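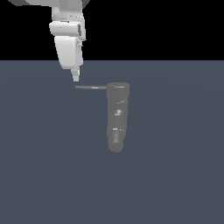

*Page last changed: May 17, 2019*

## Galldale Reading Room – minutes of the spring meeting

Sowmya Varma in the chair. Minutes of the last meeting were read and agreed with one correction: the lease dates from 1888, as the deed shows.

**Roof.** Calero have sent a revised quote covering the north slope and both valleys. The meeting preferred to keep the existing slates where sound. Sowmya to ask whether the scaffold can stay up for the gutter work – the quote does not say.

**Subscriptions.** 39 members have paid for the year. Reminders go out with the June newsletter. The rate for new members stays at £85 for a household.

**Mudaliar bequest.** The books are still in boxes in the upstairs room. Agreed to list the local history titles first and leave the bound journals until shelving is found. Duplicates to be offered to members before going to the sale.

**Opening hours.** A request for a second late evening was discussed. No decision; carried over.

**Any other business.** The key to the side gate is missing. A new lock was approved, with two keys.

Next meeting in June, date to be posted on the door.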